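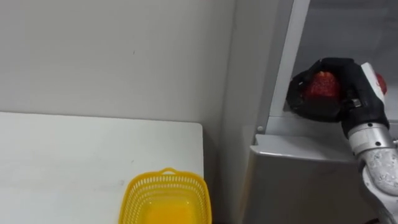 Fruit storage project, group report (draft 2)
Aino Kettunen, 16 Nov 2018

What we wanted to know – does fruit keep better on an open shelf or in a closed cabinet. Same room, same batch, Nurmi strawberries from the market. 312 g per shelf at the start.

Method: weigh every morning, write down soft spots, put back in same place. Scale was the small Gusura one. Cabinet is grey, stands near the wall, not right up against it.

Results. Open shelf down to 279 g by the end. Closed shelf we lost two readings so no total, sorry. Mold showed up first in teh closed one though – we expected the oposite.

To do: repeat in March, log humidity, fix table 2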